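Injera en casa, intento número no sé cuántos

¡Hola otra vez! Os debía esta entrada desde septiembre, cuando volví del taller de Asnakech Nigatu con la cabeza llena de ideas y un bote de masa madre de teff envuelto en tres bolsas (en el tren me miraban raro, porque aquello olía a vinagre y a pan a la vez).

Para quien no la conozca, la injera es el pan plano etíope, ese grande y esponjoso lleno de agujeritos que sirve de plato, de cuchara y de servilleta. Yo la había probado un montón de veces en restaurantes y siempre pensé que hacerla sería como hacer crepes. Pues no. La masa tiene que fermentar, y en mi cocina, que en invierno es una nevera, eso va a su ritmo. Asnakech la deja tres días. Yo voy por cinco, con el cuenco metido en el horno apagado y la lucecita encendida.

La primera tanda me salió gris y sin un solo ojo. La segunda se pegó tanto que tuve que rascar la sartén con una espátula vieja mientras mi amiga Lotte Dewulf se reía por videollamada. Ella dice que el problema es la harina, yo digo que es el agua del grifo, y llevamos semanas con la discusión. Al final compré teff de otra tienda, una pequeñita que hay en la calle Conceição, y cambió bastante. Uso 200 gramos de harina para dos personas y el agua la echo a ojo, hasta que queda como una masa de tortitas un poco líquida.

El truco que más me ha servido es tapar la sartén. Se echa la masa en espiral de fuera hacia dentro, se espera a que salgan los ojitos y entonces, tapa puesta y a callar. Unos 60 segundos y los bordes se levantan solos. ¡No se le da la vuelta! Yo se la daba, claro, y así me iba.

Después hay que dejarla enfriar estirada, sin amontonarlas en caliente, que se pegan unas a otras y ya no hay quien las separe. Yo las pongo sobre un paño de algodón encima de una tabla grande de madera. 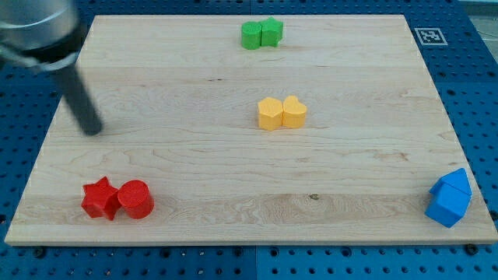
Madera clarita, con sus vetas y algún nudo pequeño.

Para acompañar, lo más fácil son las lentejas rojas con berberé. Cebolla picadísima, mucha más de la que parece razonable, y pochada con paciencia antes de añadir nada. El berberé que tengo pica una barbaridad, así que empezad con media cucharadita y luego ya veréis.

La semana que viene quiero probar con mitad teff y mitad trigo, que según Lotte es hacer trampa. Si alguno lo ha hecho, contadme en los comentarios cuánto tiempo la dejáis fermentar, que yo sigo con el cuenco en el horno y el domingo casi lo enciendo con él dentro.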